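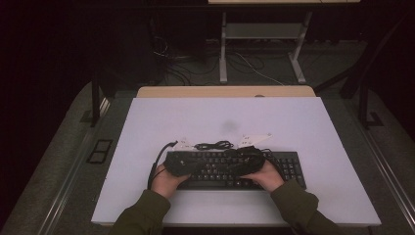 Fig. 2. Black cloth bundled over the middle of a full-size keyboard.

Section 2: Cleaning the Keyboard and Setting Up Your Desk for Zindix

Welcome back! By now you have Zindix installed and your license key typed in, so the fun part starts. Zindix is a typing and shortcut trainer, and the thing it cares about most is a set of keys that go down cleanly and come back up every time. Ten minutes spent on the desk before your first lesson will make the scores you see in Section 3 mean a lot more.

You will need:
- a soft, lint-free cloth
- a little isopropyl alcohol, or plain water
- a small soft brush (an old makeup brush is great)
- a chair you can raise and lower

2.1 Cleaning the keyboard

1. Save your work and shut the computer down. If the keyboard has a cable, unplug it. If it is wireless, turn it off and take out the batteries.
2. Turn the keyboard upside down over a trash can and tap the back gently. Turn it a quarter and tap again. You may be amazed at what comes out!
3. Run the brush between the rows, working from the function keys down to the space bar.
4. Dampen one corner of the cloth. Wipe the key tops in short strokes, left to right, and do the number pad last.
5. Go over everything again with a dry part of the cloth.
6. Let the keyboard sit for 23 minutes before you plug it back in. (Yes, that is an odd number. It is the length of the Warm-Up playlist, so put that on and stretch your fingers.)

CAUTION: Never spray or pour liquid straight onto the keys. Put it on the cloth.

CAUTION: Do not use bleach, window cleaner or furniture polish. They can take the printing off the keys, and Zindix lessons 1 through 9 ask you to look at that printing.

Note: If you have the Ustel wrist rest, wash the cover by hand and lay it flat. The foam inside should stay out of the sink.

2.2 Placing the keyboard

1. Put the keyboard on a flat surface that does not rock. If your table has a deep grain or a wobble, slide a smooth board under it.
2. Line up the B key with the middle of your body. On a full-size keyboard this means the number pad sticks out to the right quite a bit, and it will look lopsided at first. Stick with it!
3. Raise or lower your chair until your elbows are level with the keys.
4. Fold the little feet at the back of the keyboard flat. Most people have them up out of habit, but flat is easier on the wrists.
5. Roll up thick sleeves if they drag on the space bar. The trainer records every stray space.

2.3 Running the Key Check

Key Check is my favorite screen in the whole program, and it was the first thing we built at Jurcombe. It lights up each key on screen as you press it, and it keeps a count of presses that came through twice.

1. Open Zindix and choose Tools, then Key Check.
2. Pick your layout from the list. If you are unsure, choose US Full Size.
3. Press each key once, starting with Esc. Go at an easy pace.
4. When every key on the screen is green, press Enter on the number pad to finish.
5. Choose Save Profile and give the keyboard a name.

Yellow key: the press came through twice. Brush around that key and run the check again.

Gray key: nothing came through. Make sure you picked the right layout before you worry about the hardware. On small keyboards the number pad keys will stay gray, and you can skip them with Tab.

Note: You can save up to 199 profiles, so go ahead and make one for the laptop, one for work and one for every person in the house.

2.4 Setting the repeat delay

1. In Tools, choose Repeat Delay.
2. Leave the slider at 1000 milliseconds for your first week. It feels slow, but it stops a resting finger from filling the line with the same letter.
3. Bring it down a notch at a time once your accuracy holds steady through a full lesson.

If you came over from Ackah, your old delay setting can be brought in with File, Import. Your lesson history comes along too, though the badges do not (sorry, we tried!).

2.5 How often to clean

Wipe the keys down every couple of weeks and do the full routine in 2.1 once a season. If you eat at your desk, do it more often. Zindix can remind you: go to Settings, Reminders, and check Keyboard Care.

Go on to Section 3, Your First Lesson.

Section last revised December 15, 2020. Text by Kieran Lambert, Jurcombe.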